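Procura-se: responsável por compras e planeamento de equipamento (meio tempo)

A Trisutville trabalha com manipulação a dois braços e precisa de alguém que saiba dizer não a um orçamento. O contrato é de 20 horas por semana, em Poltirley, com possibilidade de renovação.

O trabalho na bancada é modesto: dois braços, cada um com a sua pinça de dois dedos, um pano preto, copos de plástico, um porta-lápis de rede. Quem se candidatar deve perceber isto antes de ler catálogos.

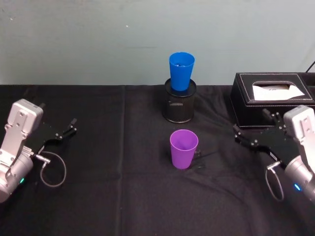
O que vai fazer

Rever a lista de compras do próximo ano, que tem 479 linhas e, na nossa opinião, metade a mais. Pedir pelo menos 2 propostas por cada peça cara. Perguntar aos fornecedores quanto custam as pinças de substituição, os cabos e a assistência - e desconfiar quando a resposta demora.

Terá também de avaliar o projeto Gincombe, que nos promete uma célula nova "pronta a usar". Já ouvimos essa frase antes.

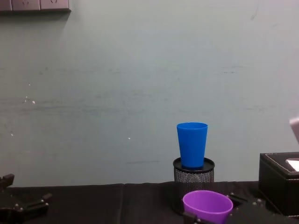
Contamos com um parecer escrito sobre esse projeto até novembro, mesmo que seja desfavorável. Ninguém aqui fica ofendido com uma folha de cálculo.

O que pedimos

Uns 5 anos de experiência em compras técnicas, de preferência com máquinas e não só com software. Português e inglês escritos. Não exigimos curso de robótica, mas queremos que passe tempo junto à bancada e veja o que se pede a uma pinça para pegar num copo. 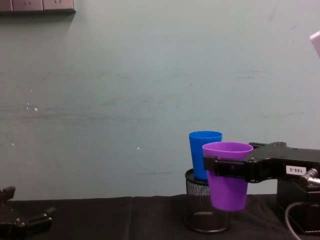

Comissões de vendedores, viagens a feiras e jantares de demonstração não fazem parte do pacote. O salário é discutido na primeira conversa.

Candidaturas

Envie o currículo e uma página sobre uma compra que recusou e porquê, ao cuidado da Ko, que trata da seleção. As entrevistas são à quinta-feira, em Poltirley.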